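Pipe Club Notes: A Good Fall for the Small Blenders

If you were at the December meeting you already know how packed the back room was, and if you weren't, well, we missed you and we drank your coffee. There's a lot to pass along this month, so let me start with the part everybody keeps emailing me about.

Klinhom is back! The little blending house had been quiet for most of the year while they moved out of the old building and into the new one by the rail yard, and plenty of us had started rationing what we had left in the jar. Chunhua Du and her brother Baoshan are still running it, still pressing their own flake, and the first new tins went out to shops right before our meeting. Baoshan told me the run came to 3567 tins, every one of them labeled by hand on the kitchen side of the shop, with Chunhua's kids doing the date stickers after school (they were paid in dumplings, I'm told, and they held out for more).

We opened two tins at the table. The Biriveck is the one you remember: red Virginia with a pinch of Perique, stewed fruit on the nose, a bit of pepper once you get down to the middle of the bowl. I thought it was a shade sweeter than the last batch. Dehua Ye thought it was exactly the same and that I need to clean my pipes. Fair enough, Dehua. Either way it wants some drying time. Rub it out, leave it on a plate while you do the dishes, and then pack it lighter than you think you should.

The Sirketti is the new one, and oh boy. It's a Balkan-style mixture, so there's Latakia in there along with the Orientals, but the smoke sits way in the back and lets that sour, bready, almost buttermilk thing come through first. Godelieve Vermeulen, who has told me at every meeting for years that she does not like Latakia, went back for a second bowl and then asked what a tin costs. I wrote that down so I'd have it in print.

A word on aging, because three separate people asked. The Virginia blends will keep changing nicely for years if you leave the tin sealed. The Sirketti is a different story. Latakia softens as it sits, and if you love the campfire side of it, smoke it in the first couple of years. If you'd like it rounder, put a tin away and forget where. For opened tins, a clean canning jar with a good rubber seal beats every fancy humidor I've owned. Fill it most of the way up, write the blend and the month on the lid, and keep it in a closet away from the furnace.

Now, the slow smoke contest. For anyone new, everybody gets the same weight of tobacco, the same two matches and one minute to light, and after that you just try to keep the thing going. We had 13 smokers this time, our best turnout since we moved to the bigger room. Arlindo Sales won it at 100 minutes even, a personal best, and he did it with a beat-up Clavia billiard he's been smoking since college. I went out early, as is my custom. A few people asked Arlindo for his secret and he says it's all in the pack: bottom third dropped in loose, middle third pressed gently, top third firm enough to feel springy under your thumb. Then hardly any tamping. He also breathes through the pipe in a way I can't begin to describe on paper, so come watch him next time. 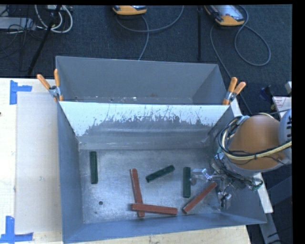

Shops are the other thing I want to bring up. A blender as small as Klinhom doesn't have a sales staff calling around, so the tins end up where customers have asked for them. If your local place doesn't carry them, say something at the counter! Mention the blend by name. Dehua did this at his shop and the owner put in an order for 10 tins that same afternoon, and most of those were spoken for before they arrived. It takes a minute and it keeps good tobacco on a shelf you can drive to. And while you're there, buy your cleaners and your matches from them too.

A few odds and ends. Godelieve is collecting estate pipes for the spring swap table, cleaned or uncleaned, and she'll happily take that drawer of basket pipes you've been ignoring. Whoever left the brown corduroy tobacco pouch by the coat rack, I have it, and it smells wonderful. The next contest blend will be the Biriveck, so if you'd like to practice with it, get your tin soon. Chunhua says the next pressing won't be ready until after the snow's gone.

Doors open at 6:30 as usual, and please bring a chair if you've got a folding one in the car.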